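Forum > Home and Household > Entryway and Storage

Topic: Keys always lost in a small apartment, which system works for you?

dorotea_k
2009-02-28
Hello to everybody. I read this forum for a long time but I write for the first time, so please excuse my mistakes. English is my third language.

My problem is the keys. We are four persons in two rooms and we have keys for the street door, the apartment, the cellar, the mailbox, two bicycles and my mother's apartment. Each morning somebody is looking for something. In November I paid a locksmith in the evening and the keys were inside a boot.

I have tried a bowl. The bowl became full with coins, receipts and batteries, and the keys were at the bottom of it. I have also tried hooks on the wall, but our walls are old plaster and the hooks came out with a piece of the wall. The landlord was not happy and I must not drill again.

So now I think about a stand for the table, with a bar on top and pegs under it, and a tray at the foot for the small things.
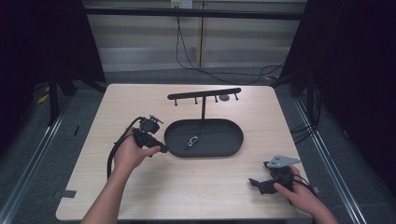
My husband says it is only a bowl with more parts. I would like to hear from people who have lived with such a thing for some time. Do you really hang the keys, or do you drop them in the tray after one week? And is it stable if one side has heavy keys and the other side has nothing?

Thank you in advance.

marshwiggle
Your husband is right, sorry. I had one from Ultwood for two years. The keys go in the tray. Everything goes in the tray. The pegs ended up with a necklace and a dog leash on them.

Get adhesive hooks. No drilling.

tallow_and_wick
Adhesive hooks on old plaster? They take the paint off, and then she has the same talk with the landlord again.

I have had a stand by the door for years and we do hang the keys. But we have a rule that paper never touches it. Mail goes in a box on the floor. Once there is one envelope in the tray you are finished.

dorotea_k
Thank you both. The adhesive hooks I am afraid of, yes. The paint here is older than me and comes off if I clean it too strongly.

The rule about paper I like very much. I will write it on a small card. Marshwiggle, was your stand heavy? Maybe you did not use the pegs because it moved when you touched it?

marshwiggle
It weighed nothing. If you pulled a key off fast it walked across the shelf. So maybe you have a point, but I still say people are lazy and a tray is easier than a peg.

S_Pappas
I want to say something about how the keys are put together, because I think it matters more than where they are kept. I am Styliani Pappas, I managed the keys for a building with 12 apartments for 9 years before I retired, and there also the first months were a disaster.

The mistake is the one big ring. A family puts all keys on one ring, the ring is heavy, it is ugly, it does not sit well on a peg and so it lies down somewhere. Then the person who wants only the cellar takes everything with him, and the others stand in front of the door.

What I did was to divide by place. Street door and apartment together, always. Cellar and mailbox together. Bicycles alone. The key of the mother alone, with a tag, and it never leaves except for visiting the mother. After this each group is light and it has one peg.

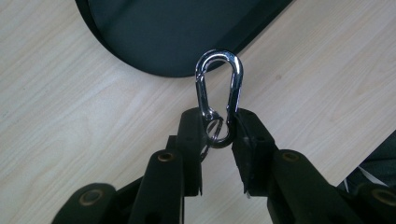
The question of what to hang the groups with took me longer. Split rings are cheap, but they break my nails, and with cold fingers I cannot open them at all. Ribbon gets dirty. In the end I bought carabiners, the long kind shaped like a D or an oval, in shiny silver, and I have stayed with them. A dark one disappears in a dark tray or at the bottom of a handbag, but the polished metal stands out very well against black, and my eyes are not young. Choose one with a gate that closes by itself and is not too stiff. Try it with one hand in the shop, because in the evening you will have the shopping in the other hand.

Please do not buy the very small ones from the checkout. The spring in mine became weak and I lost a mailbox key in the snow.

tallow_and_wick
Dividing by place is smart. We divide by person and it is always the cellar key that makes trouble, because that one has no person.

nils_on_4th
I disagree with the carabiners. They scratch furniture, they make noise, and they are big in a trouser pocket. I use a flat leather strap from Prilell with a snap. It has no sharp parts and it lies flat. More expensive, I admit.

S_Pappas
The noise for me is a good thing. When I hear it on the tray I know that the keys are home. But for a trouser pocket you may be right, I carry a bag.

marshwiggle
What about color tags? My sister has those Drulix plastic caps that go over the key head. Cheap and you can see which one is which.

nils_on_4th
The caps are fine until they crack. Mine cracked in the first winter. Nail polish on the key head lasts longer, and you can repaint it when you want.

dorotea_k
I did not expect so many answers, thank you! I made the groups yesterday evening at the kitchen table, exactly as Mrs. Pappas wrote. We found two keys which do not belong to any door we know. Does one keep such keys? My husband wants to throw them out and I am a little afraid to do it.

About the weight, I still have the question. If the stand is light, can I put something under it?

tallow_and_wick
Keep the mystery keys for a year in an envelope with the date on it.

For the weight, a piece of rubber shelf liner cut to the shape of the base. It doesn't make it heavier but it stops the walking. I also glued a flat steel plate under mine, 300 grams, from a hardware place called Nishad. Put felt under the steel or you will scratch the table.

marshwiggle
300 grams is nothing, go heavier.

tallow_and_wick
It has held for years with my whole bunch on one side. How heavy are your keys??

S_Pappas
Put the heavy group close to the post and the light ones at the ends. Then you need no steel.

dorotea_k
This is so simple, and I did not think of it. I will try the heavy group near the post first, and if it is not enough I buy the rubber. The mystery keys are in the envelope now. My husband has written "treasure" on it.

nils_on_4th
Does anybody know if the rubber liner leaves marks on oiled wood? I have a pale table and the last one I used left a yellow square.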